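I've been going to the Gidia pool for six years and I still get asked, at least once a month, what classification means. So I'm going to write down how it works at our end, and then I can send people the link.

I swim in a club with a para squad attached. I'm not in the squad. I time for them, I drive a carload to meets, and for the past two seasons I've done the entries, so I've ended up reading more rule documents than I ever wanted to.

## What the letters and numbers are

In para swimming you get an S number for freestyle, backstroke and butterfly, an SB number for breaststroke and an SM number for individual medley. One to ten covers physical impairments, eleven to thirteen is vision, and fourteen is intellectual. Within the physical range a lower number means the impairment has a bigger effect on swimming. The same person can have different numbers for different strokes. That catches parents out every time. A kid who is an S8 might be an SB7, because breaststroke leans so heavily on the legs, and the entry form has a separate box for each.

If you put the wrong one in the box the entry bounces. Ask me how I know. I had one swimmer down in the wrong class for a whole winter carnival and had to ring the meet director at breakfast.

## Getting classified

For a physical impairment there are a few stages. Paperwork comes first, from a doctor, and it takes longest. After that there's a bench test, where the classifiers look at strength, range of movement or coordination on dry land, and a water test, where they watch the swimmer in the pool. They may also watch a race before they settle on anything.

Our longest wait was 7 months, from the first form to a confirmed class. The swimmer trained right through it and was good about the whole thing. Her mother was less good about it, and I don't blame her. They live out past Corik and every appointment meant a day off work.

Things I'd tell a family starting out:

- Get the medical form to the specialist early and ask the front desk when it will be signed.
- Keep a copy of everything. We had a report go missing between two offices.
- Take bathers, a towel and something warm to the session. There is a lot of sitting between the bench and the water.
- Take the swimmer's usual goggles.
- Eat beforehand.

A class can also change. Younger swimmers often get a review date, and we had one last October who went in an S9 and came out an S10. He was flat about it for a few weeks. His times hadn't moved, but he'd gone from making finals to missing them. I don't think there's a kind way to do that, and I didn't try to tell him it was fine.

## Multi-class racing

At most of our meets there aren't enough swimmers in each class to fill a heat, so they race together and the results go on points. Each time is compared with a benchmark for that class, and the highest score wins. It means the first hand on the wall may not be the gold medal, and people in the stands find it confusing.

Zoila Henao was the first to explain it to me properly. She coaches the squad on the early sessions and swam multi-class herself as a teenager. She told me to stop watching the lanes against each other and watch each swimmer against their entry time. I've done it that way since and I enjoy the racing a lot more.

At the Cárdenas Shield this year our relay girl scored 419 points in her 100 free and came fifth. She touched second. The week before, at club night, she'd have scored less for a swim that felt better to her. She keeps her points in a notebook with the date and the pool, and I've started telling the others to do the same. 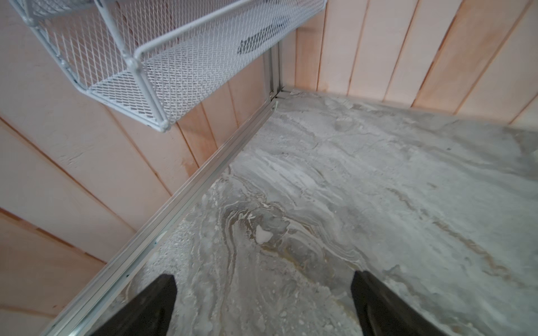
## Where the money goes

Entries are the small part. Travel is the big one. The state meet cost us 60 dollars a head for the bus, before anyone had eaten or slept anywhere. Hellix, the physio place near the pool, paid for the caps, and that helped more than you'd think. Caps go missing constantly.

The thing we can't fix with a sausage sizzle is the building. There is one hoist at Gidia and it has been out of service twice since summer. When it's out, two of our swimmers don't train. The council's plan has a new accessible change room and a ramp into the main pool listed for 2035. One of those two swimmers is thirteen now. She'll be an adult by then and may well have given the sport away.

I've put in a submission asking for the ramp to be split off from the rest of the work and done first. If you use the pool and want to do the same, the form is on the council site under recreation, and it only wants a paragraph. Say which days you swim and what you can't get to. They seem to take more notice of that than of general support.

## Next few weeks

Short course season carries on, so training times stay as they are. New swimmers can come along to a morning session without a classification, and you don't need one for club nights either. Just tell whoever is on the desk that you're there for the squad and they'll send you down to lane one.

I still need two timekeepers for the next home meet. You get a stopwatch, a chair and a sandwich. Wear shoes you don't mind getting wet.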